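The Great Snack Amnesty

October 2020

I had a rule about food in the bedroom. It was a good rule, and it lasted from February until the first time I had a cold, when I decided that crackers counted as medicine. After that the definition of medicine got pretty loose.

Last night I was looking for a phone charger and found a candy stash instead. Then another one. I won't list the locations in case I need them again, but one was a winter boot, and I had clearly put some thought into it.

So I did what people on organizing blogs do with their sweaters. I got everything out and started laying it on the bed, on the plaid sheet with the hot pink in it, a sheet so loud that a bag of green peas looks dignified on top of it. The peas have a grinning cartoon boy on the front. He seems thrilled about the peas. I like the peas too, but I have never once felt the way he does.
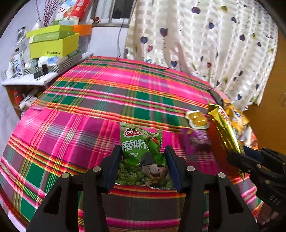 The plan was to sort by type. Crunchy, chewy, chocolate, unknown. This fell apart almost at once, as plans of mine do when they involve the word unknown. The long bar in the gold foil could have gone in two piles. The little packet of yellow gummies should have been simple, except that I kept moving it closer to my side of the bed, where there was officially no pile.

Next I tried sorting by urgency, meaning the date on the back. I do not recommend this if you want to keep a good opinion of yourself. One chocolate thing from the boot had been through a whole summer in there. I ate a corner of it for science and then threw out the rest, also for science.

Part of the problem is storage. The white shelf is already full of boxes, including the lime-green one I keep because it's a good box, and you don't throw away a good box. I did order a proper snack bin from a site called Rernomden, which promised 2 compartments and a lid that clicks. It came with one compartment. The lid does click, but only when you're opening it, and loudly enough to be heard in the kitchen.

My current system is as follows. Salty things go in the bin. Sweet things go in an old Wedosport shoebox, which used to hold the running shoes I bought during my running week. Anything that expires soon stays on the bed until I deal with it, and I've been dealing with it pretty steadily since lunch.

I still haven't found the charger.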